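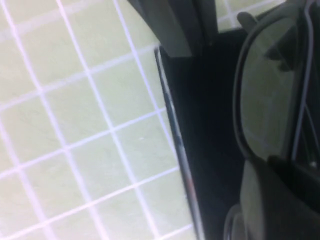
# 自己动手给旧瓷砖换填缝：从刮缝到养护

先说结论：换填缝是我做过的家装活里性价比最高的一种！砖不用动，水电不用碰，工具加起来装不满一只水桶，做完以后整面墙像换过一遍。我搬到 Gorthorpe 以后陆续做了浴室、厨房台面后墙，还有楼下洗衣间的一小块地面，第一次做得歪歪扭扭，后面越来越顺手。下面把整套步骤写细一点，给第一次动手的朋友照着做。

适用范围：室内墙砖和地砖，水泥基填缝剂，砖缝宽度在 2 毫米以上。比这更窄的缝也能做，但刮的时候很容易伤到砖边，建议先在不起眼的角落试一小段。环氧填缝和美缝剂的做法差别很大，文末有几句简单的说明，这篇就不展开了。

## 先判断要不要换

缝发黑不等于要换。很多缝只是表面积了皂垢和霉，刷一刷就回来了。我一般按这个顺序看：

- 用中性清洁剂加硬毛刷刷一小段，等它干透再看颜色。湿的时候什么缝都显深，别急着下判断。
- 用指甲或者木签在缝上划一下。掉粉、掉渣，说明填缝已经酥了，清洗只会让它坏得更快。
- 用指节轻敲砖面，听有没有空鼓的声音。声音发空的砖要先处理粘接，换填缝救不了它。
- 看阴角（墙和墙、墙和地相交的地方）。如果那里填的是水泥填缝，多半已经裂了，这个位置本来就该用密封胶。

只有颜色难看、缝本身还结实的，可以考虑填缝着色笔，省事很多。缝里有坑、有裂、有酥的，就往下看吧。

关于漂白类产品多说一句：偶尔用来对付霉斑没问题，但是**绝对不要**和酸性的除垢剂、洁厕剂一起用，也不要前后脚用，会放出有毒气体。换产品之前把墙面用清水彻底冲干净，窗打开，等味道散光。

## 工具和材料

必备的：

- 手动刮缝刀，带碳化钨磨料的那种。我用的是 Stüber 的弯柄款，刀头可以换
- 吸尘器，带窄嘴
- 橡胶填缝抹板
- 两只桶，一只调料，一只装清水
- 大块海绵，边角要圆的，至少两块
- 软布，旧 T 恤剪开就很好用
- 美纹纸胶带和遮盖膜
- 手套、护目镜、防尘口罩

材料：

- 水泥基填缝剂，按缝宽选有砂或无砂
- 清水，干净就行
- 渗透型填缝保护剂
- 中性固化硅酮密封胶，颜色尽量和填缝接近

可有可无，但有了会开心很多的：

- 电动多功能工具（摆动式），配填缝专用刀片
- 膝垫！做地面的话请把它挪到必备那一栏
- 一盏能放在地上的侧光灯

### 有砂还是无砂

窄缝用无砂，宽缝用有砂，这是最省脑子的记法，具体界限看包装上写的适用缝宽，各家不太一样。有砂的收缩小、耐磨，地面常用；无砂的细腻，不会把抛光砖面或者软石材划花。我第一次做浴室墙的时候贪便宜拿了一包有砂的，挤进窄缝里坑坑洼洼，怎么抹都不平，最后趁没干透又全部刮了出来。那天晚上真是漫长。

### 颜色怎么挑

填缝干了会变浅，有时候浅得吓人。店里的色卡条是干的，桶里的料是湿的，两者没法直接比。稳妥的办法是调一小勺，抹在一张硬纸板上，放一晚，第二天拿到墙边去看，白天看一次，开灯再看一次。

我自己的偏好：墙面用浅色，地面用中灰或者米灰。纯白的地面缝非常漂亮，漂亮大概能维持到第一次有人穿着鞋走进来。Hanna Głowacki 帮我看过几次颜色，她喜欢让缝比砖深一档，网格感会很强，砖铺得整齐的话效果特别精神。砖铺得不太齐的老房子就别这样选了，深色缝会把每一处不齐都描出来。

## 第一步：准备现场

把墙边、地上能搬的都搬走，剩下的用遮盖膜包好。地漏、下水口用胶带封住，填缝渣掉进去会在弯头里结成块，通起来很痛苦。花洒、龙头根部贴一圈美纹纸。

刮缝的灰比想象中多得多，而且非常细。门缝下面塞一条湿毛巾，通风扇先关掉（它会把灰吸进管道里），窗户可以开着。水泥和石英类的粉尘对肺不好，口罩请从头戴到尾，收拾的时候也别摘。

年代久远的房子要留个心眼。老的瓷砖胶、墙板背衬里可能含有石棉，如果你不清楚房子的情况，又打算用电动工具，先找有资质的机构取样检测。这一步不要省。

动工前把墙面彻底洗一遍，去掉皂垢和油。厨房墙尤其要洗，油膜留在砖边上，新填缝抓不牢。

## 第二步：刮掉旧填缝

整个活里最累的部分，也是决定成败的部分。放点音乐吧！

目标深度是缝深的三分之二左右，并且缝的两侧都要露出干净的砖边。只刮掉薄薄一层，新料会像贴纸一样浮在上面，过一个冬天就开始成片往下掉。

手动刮的手法：

1. 刀头放进缝的正中，先轻拉几下，划出一条引导槽。
2. 沿着引导槽来回拉，每次拉一只手掌那么长，力气往里压，别往两边歪。
3. 中间掏空以后，再把刀头微微倾斜，分别清理左右两侧。
4. 每做完几条缝就吸一次灰，看得见才刮得准。

先做竖缝还是先做横缝其实无所谓，我习惯先做竖的，趁手臂还有力气。十字交叉的地方要慢，刀从一条缝冲出来，很容易在对面的砖上磕出一个小白点，而釉面一旦崩了是补不回原样的。

电动工具的手法：

转速从低开始，刀片对准缝中线再开机，稳住以后一点点往前推。不要让刀片在一个地方停留，会发热。电动的只负责掏中间，靠近砖边的薄薄一层还是留给手动刀。Roswitha Ehlers 教我在刀片侧面贴一小条胶带当深度标记，刮到胶带碰着砖面就停，这个小办法救了我好几块砖。

阴角里的旧密封胶用美工刀沿两边各划一刀，再用塑料铲挑起来，顺利的话能整条拉出来，特别解压。残留的薄膜要刮干净，新胶不粘旧胶。

全部刮完以后吸尘，用微湿的海绵擦一遍缝，再等它干。打开侧光灯贴着墙照，漏刮的地方会冒出小小的影子，用铅笔在砖面上圈出来，回头补刮。

## 第三步：调料

请先读包装，每个牌子的水粉比例都有出入，下面以我常用的 Asov 无砂填缝剂为例讲手感。

先放水，后放粉。反过来的话桶底总会藏着一团干粉，到最后才翻上来捣乱。粉分几次加，用抹刀慢慢搅，别拿电钻高速打，打进去的气泡干了就是针眼。

搅匀之后静置几分钟，让粉料充分吃水，再搅一次。这一次不要加水！静置后的料看上去会变稠，多搅几下就恢复了。水加多了颜色会发花，强度也差，干了还容易起粉。

理想的稠度像花生酱：用抹刀挑起来倒过来，料挂在刀上不往下滑，但轻轻一抖就会掉。墙面可以稍微再稠一点点。

一次只调半小时内能用完的量。新手请再减半。桶里的料开始发硬就扔掉，不要兑水救它，救回来的料看着能用，干了以后一抠就碎。

做大面积、要调好几桶的话，每一桶的水量都用量杯量准。两桶之间水量不同，墙上就会出现一块深一块浅，而且要到全干以后才看得出来。

## 第四步：填缝

气温太高或者砖特别吸水的时候，先用拧得很干的海绵在缝里带一遍，让缝微微潮润，但不能有积水。室温我喜欢控制在 17 度上下不太折腾人的天气里做，料不会干得太快，人也不会出一身汗。

抹板和墙面成四十五度角左右，挖一团料，斜着往缝里压。方向很重要：要和缝成对角线，如果顺着缝走，抹板的边会陷进去，把刚填好的料又带出来。

同一片区域从两个方向各压一遍，感觉到阻力了就是填实了。然后把抹板立起来，接近垂直，还是沿对角线把砖面上多余的料刮走。刮得越干净，后面擦洗越轻松。

墙面从上往下，地面从最里面的角往门口退。一次做多大？第一次动手，做一块摊开报纸那么大的区域就停下来，看看料的干速，再决定下一块做多大。

几个容易漏的位置：

- 龙头和管道的根部
- 插座面板的边缘（先断电，拆面板的话务必确认没电）
- 台面和墙砖相接处，这里要留空，之后打密封胶
- 砖的外露收边

阴角全部留空，用美纹纸贴住或者做完马上用木签清出来。

## 第五步：擦洗

成败一半在刮，另一半就在这里。等多久才能擦？拿手指轻按缝，不粘手、不留深印，就可以了。通常是十几分钟到半小时，跟着天气变，请相信手指，别相信闹钟。

海绵浸水后拧到几乎不滴水。第一遍打圈，轻轻把砖面上的料揉开，顺便把缝修圆；第二遍翻到干净的一面，沿对角线一笔拖过去，一笔就翻面，两面用完就洗。水脏了马上换，用浑水擦等于给砖刷一层浆。

常见的毛病是擦得太早、海绵太湿、下手太重，结果缝被掏低，颜色被冲淡。如果看到海绵上带下来的颜色特别浓，停一停，再等几分钟。

缝的高度略低于砖边，成一个浅浅的弧，整面墙的深浅要一致。有低下去的地方，现在就用手指蘸一点料补平，等全干再补会有色差。

再过一两个小时，砖面会浮起一层白雾，用干的软布擦就能擦掉，擦完砖面发亮的那一刻真的太爽了！白雾留到第二天会顽固很多，当天能擦就当天擦。

万一留下了，先试温水加软布，再试填缝专用的清雾剂，注意用稀的，并且等填缝养护够了再用。大理石、石灰石这类天然石材别碰任何酸性产品。

## 第六步：养护

水泥填缝靠水化反应变硬，干得太快反而不好。做完的头一天不要用风机对着吹，也不要开暖气猛烤。夏天空气干燥的话，可以隔一阵子用喷壶喷一点点水雾，颜色会更均匀。

浴室至少等包装上写的时间再沾水，我自己会再多等一天。家里只有一个淋浴间的话，提前和家人商量好去哪儿洗澡，这件事真的要提前商量。

保护剂要等填缝完全养护好再上。我一般等 7 天，然后挑一个上午，用小刷子沿缝刷，渗进去几分钟后把砖面上多余的擦掉。留在砖面上会变成发黏的一层，很难看。晚上滴一滴水在缝上试试，水珠能站住就说明保护剂起作用了，渗下去变深的地方再补一遍。

## 第七步：阴角打胶

墙与墙、墙与地、墙与浴缸相接的地方会有微小的活动，硬的填缝迟早裂开，要用有弹性的密封胶。

1. 确认缝里干燥、没灰。
2. 沿缝两侧各贴一条美纹纸，两条之间的宽度就是胶的宽度。
3. 胶嘴斜切，口子宁小勿大。
4. 匀速推，一口气走完一条边，中途停顿会起疙瘩。
5. 用蘸了稀释洗洁精水的手指或者刮板，从头到尾抹一次，只抹一次。
6. 趁胶还没结皮，把美纹纸朝外侧斜着撕掉。

浴缸边有个小窍门：先往浴缸里放满水再打胶，等胶固化以后再放掉。浴缸受力会往下沉一点点，让缝在张开的状态下成型，以后有人泡澡时胶就不容易被拉开。

## 常见问题和补救

**干了以后颜色深一块浅一块。** 多半是水量不一致，或者擦洗时某些地方太湿。先等它完全干透，有时候自己会匀过来。匀不过来的话，用同色的填缝着色剂薄薄刷一遍就好，不必重做。

**缝里有针眼。** 搅拌太猛带进了气泡，或者没有压实。用同一包粉调一点点料，手指抹进去，湿海绵轻轻带平。所以每次做完请留一小罐干粉，密封，贴上标签写清颜色。

**头几周就出现细裂纹。** 如果只出现在阴角，换成密封胶。如果沿着某一块砖裂一圈，那块砖可能是松的，敲一敲听声音。如果到处都裂，一般是水加多了，或者旧料没刮够深，很遗憾，只能重来。

**表面一摸掉粉。** 干得太快，没养护好。可以连着几天喷水雾试试，轻微的能硬起来。

**砖边崩了一小块。** 同色的瓷砖修补膏能遮住大部分，凑近看还是有痕迹。站着看就没什么了，我家浴室有三处，客人一处也没发现过。

**可以直接在旧缝上面盖一层吗？** 不建议。水泥填缝要有厚度才有强度，薄薄盖一层很快会剥落。Zutholm 论坛上有个讨论旧缝翻新的长帖，回复超过 2,000 条，盖一层的人差不多都回来贴过剥落的照片，想看各种翻车细节的可以去翻，非常下饭。

**环氧的好不好？** 好，不吸水、不发霉、颜色稳，厨房灶台后面用它特别合适。缺点是操作时间短，没擦干净的残留几乎去不掉，也更贵。建议先用水泥的练过一两面墙再去碰它，并且找个帮手，一个填一个擦。

## 以后怎么维护

平时用中性清洁剂就够了，醋和柠檬酸会慢慢把水泥填缝咬酥，网上那么多白醋刷缝的视频看得我心惊。洗完澡顺手用刮水器把墙刮一下，开通风扇，霉就少了一大半。

保护剂每年补一次，我固定在十二月做，那时候洗衣间用得少，窗台上正好晾刷子。滴水测试还能站住水珠的话，推迟几个月也没关系。

刮缝刀用完把刀头里的粉刷出来，擦干再收。抹板一定要当场洗，橡胶边上干了一粒渣，下一次就会在每条缝上拉出一道沟。剩下的填缝料不要冲进下水道，让它在桶里硬了，敲出来当干垃圾扔掉。塑料桶捏一捏就能脱下来，整整一块，像个倒扣的布丁！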